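Visit report: Cludgate open afternoon, small goods packing room

Posted in October. Filed under: Storage, Packing, Site visits

The Cludgate site opens its ground floor to outside visitors twice a year. I went to the second session, which began at 1 p.m. and was capped at 44 people. Registration took 13 minutes in the line outside the loading door and consisted of a signature, a sticker and a folded floor plan. The plan was drawn at two different scales. The front half of the building is correct, and the rear corridor is shown much shorter than it is.

My interest was narrow. We are refitting a room in Tamden for packing mixed small goods (drinks, wrapped snacks, boxed items) into open containers, and I wanted to see surfaces, container sizes and storage in a room that does the same work. I skipped the presentation in the front hall and went straight to the rear.

Getting there

From Tamden the regional train takes you to Fastow, and bus 23 covers the rest. The bus stops at the far side of the site and the walk back along the fence is unlit, a point to consider if you attend the late session. Parking is on gravel.

The work surface

Surfaces are where most rooms of this type go wrong. A hard, polished top lets cans travel, and a soft one holds dirt and deforms under a loaded box. Cludgate has gone with something in between, in a pale color and with a shallow texture.
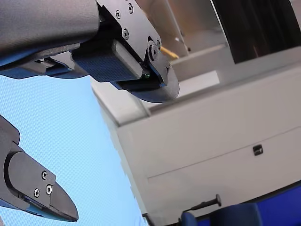

Light blue surface with a fine crosshatched texture, like mesh.

I asked what it was made of and was told that the purchasing file was kept in another building. I will not guess at the material. The color is a reasonable choice for mixed goods. Dark printing stands out against it, and so does debris, so a dirty area is found early. The disadvantage is that it never looks fully clean between wipes. We have the same trouble in Tamden with a plain white top, and I had hoped pale blue would be more forgiving. On the evidence of this visit it is somewhat more forgiving.

The texture is the part I would copy. A can laid on its side touches a flat top along one line and needs very little to set it moving. A fine raised pattern interrupts that line. I would want a trial before ordering any quantity, using the 250 ml slim size as well as the standard one, as the slim cans are the ones that leave our table.

The staff handout gives a cleaning schedule: a dry brush at each change of goods, a damp cloth at the end of the shift, and a full wash once a month. The handout does not name a cleaning product.

Goods and storage

The goods in the room are ordinary retail items, in their own printed packaging, and they vary a good deal in shape and finish. I regard that as correct practice. Rooms set up with plain test cartons always look efficient and reveal very little about how the layout will behave with stock from a grocery shelf. Glossy cans and printed packages are handled in the same area, and the two make different demands. A can is rigid and keeps its dimensions, but its curved side gives a poor purchase. A flexible package can be picked up from nearly any direction and then will not stand where it is put.
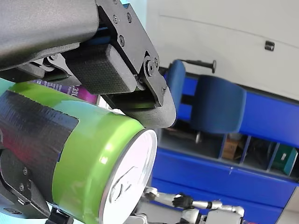

Storage is low and open. A long blue cabinet with a row of cubby compartments takes cardboard boxes and other oddments, with no doors to open and close. I have argued for open cubbies in Tamden for some time, and the usual objection is dust. My answer is that stock which sits long enough to gather dust should not be in a packing room. I accept that the answer is less useful for spare packaging, which does sit.

There was no labeling scheme in the handout, and I would have liked one. The Tlapale warehouse, which I visited last spring, uses a color for each type of goods and a number for each compartment. It looks excessive on paper and works well at shift change.

Seating is by office chair, with a padded seat and backrest in blue. I prefer a stool without armrests for packing, since armrests catch on a table edge when you turn. This is a matter of taste, and people who sit for longer periods than I do may disagree.

Containers

The container question took up most of my notes. Open boxes are faster to fill than lidded ones, and rectangular ones waste less shelf than tapered ones. Against this, a straight wall leaves no tolerance at the corners. A can placed on its side has to be lined up with the long wall or it will bridge the corner, and everything placed after it sits on top of a gap. 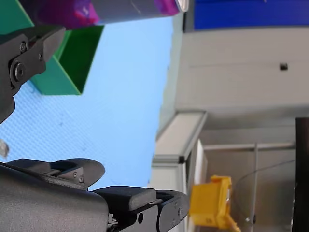
Can on its side by the open green box, with the light blue work surface alongside.

Green against pale blue gives good contrast at the rim, and the rim is what you aim at. A darker interior has the opposite effect, making it harder to judge how far down the contents lie. We have black crates in Tamden and I have recommended replacing them on that ground alone. Mid-tone interiors seem to be the best compromise, although I have no measurements to support this.

Points I could not settle: whether the containers stack when loaded, what a loaded one weighs, and whether the size matches our shelving. I have written to the site for an internal width. Our shelves take 250 mm and not a millimeter more.

Practical notes

The session closed at 4 p.m. Coffee was served in the front hall until 3. Bags larger than a briefcase have to be left at the door, and the lockers take a coin that is not returned. The rear corridor has a step halfway along that is missing from the floor plan.

Booking for the spring session opens in January. I intend to go again with a tape measure and two of our own crates, if they will let me carry them in.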